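From: Majdi Obeidat
To: teleop-users list
Date: 2020-03-01
Subject: Re: [teleop-users] How many demos before you give up on the mug?

Cristóbal Barrientos wrote:

> We are trying to teach the Fada arm to pick up a mug by the handle.
> I have recorded 43 demonstrations by remote control and the policy
> still goes for the rim, or for a spot in the air slightly to the left
> of the rim. My operators say the demos are fine. I have watched them
> and they look fine to me too. Is 43 just too few? Somebody in the
> September thread said 2000, which would take us until retirement.
>
> Also, is anyone still guiding the arm by hand, or is that considered
> quaint now?

Cristóbal,

I was the somebody in the September thread. In my defense, I said 2000 for the full kitchen set, and I said it at the end of a long day. For one mug on one table you should see something sensible well before that. We had a usable handle grasp at 54.

Before you record any more, though, please replay what you have, at half speed, with the gripper opening plotted under the video. "Look fine" covers a lot of sins. Ours looked fine too. Every one of them ended with a mug in the air, and we were very pleased with ourselves. Then I plotted the approaches, and my 3 operators had 3 different religions. One came straight down and pinched the handle from above. One came in level from the side. The third (me) drove to within an inch of the thing, stopped, thought about life for a while, and then lunged. Average those together and you get an arm that hovers near the rim looking worried, and I suspect you have met him.

What helped here, in the order we tried it:

Pick one approach and make everybody use it. We held a meeting about this, and it took longer than the recording did.

Trim the pauses. If you stop to scratch your nose, the policy learns that stopping there is part of the job. We cut anything where the arm sat still before contact, and the lunging mostly went away.

Turn the handle a little between takes, and write down which way it pointed. Operators left alone will put the mug back in the same place every time, with the handle where they like it. I did it for a whole afternoon and would have sworn in court that I was being random. Now we have a printed list of positions and the operator does what the list says.

Leave the light alone until the grasp works. A dark table sounds like a kind choice for the cameras until you get a lamp reflected in it. I would start with the glare in one place for the whole set and move it around later, once you have something that works well enough to be worth breaking.

As for guiding by hand: quaint, yes, and we still do it. When I push the Szewczyk arm around myself I can feel it touch the handle, and those last few inches come out much cleaner than anything I manage from the other side of the room with a controller. The price is that my elbow is in the wrist camera for most of it. So we guide by hand to work out what the motion should be, then do the real recording remotely and try to copy ourselves. Clasidia's notes tell you to mix the two kinds in one training set. We tried that at Sasville and got an arm that seemed to be expecting an elbow.

Since you asked off list what our setup looks like – the mug gets the right half of the table, with the handle toward the near side for this position: 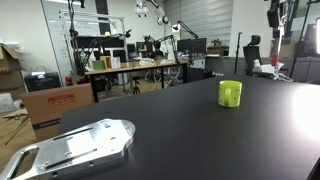

Green mug, handle forward. Mind the glare at the right edge.

The rest of the room is as it always is, and I would not read any method into it. If your view is that busy, try cropping to the tabletop before you train. We got a bigger improvement from the crop than from the next batch of demos, a fact I have not yet shared with the people who recorded the next batch.

If you put five or six of your raw takes somewhere I can reach them, controller log included, I'll run them through the same plots. Send a couple of the failed ones as well. If you have been deleting the failures, please stop, I want to see where the gripper was when the operator started swearing.

Majdi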